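Desktop computer case

A desktop computer case (people also say chassis, tower or just "the box") is the metal shell that holds the working parts of a desktop PC. I look after this entry on the Lustari wiki, and I've had my hands in a lot of old office machines, so expect some opinions along with the facts! Most of what I know comes from the refurbishing bench at Grolleck, where I learned the trade from Xiomara Dvorak.

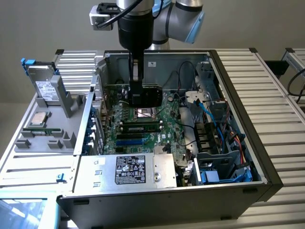

Last changed: December, 2 edits by this author

Layout. Lay a tower on its side, take off the side panel, and you've got the whole thing in front of you like a street map. The motherboard is the big green board (Dell's, in the case I've shown, with the logo printed right on it), and the memory sits close to the processor socket. The power supply is the boxy metal block, and the drives live in a cage of their own, with the data and power cables running over to it – usually in a tangle if somebody got there before you.

Variations. Cases come in all kinds of sizes, and our parts list at Grolleck has 142 of them. I've worked on 91 so far, and the Purnadow slimline is still my least favorite (so many screws, and such tiny ones). The Sibiya tower is a joy by comparison.

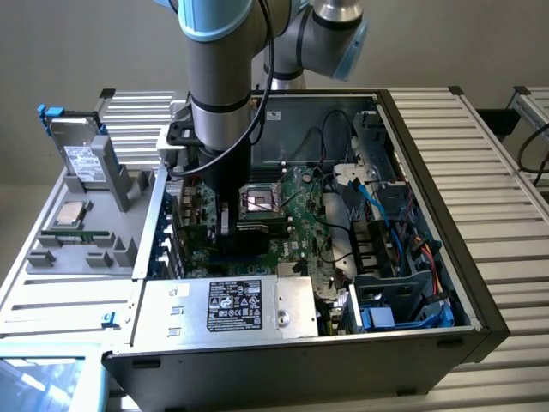
Processor sockets are the part I fuss over most. I once spent a whole evening under a lamp with a sewing needle, straightening contacts on a board I should've just given up on, and I still think about it. On a lot of office boards the chip sits under a shiny metal retention frame with a lever, like the one near the middle of the green board, and you want that lever all the way up before you lift anything out. Go straight up with the chip, no sliding. I keep a tray with 72 little compartments next to me for the chips and the screws, and I label it as I go – yes, every time.

See also: Power supply; Drive cage; Memory slot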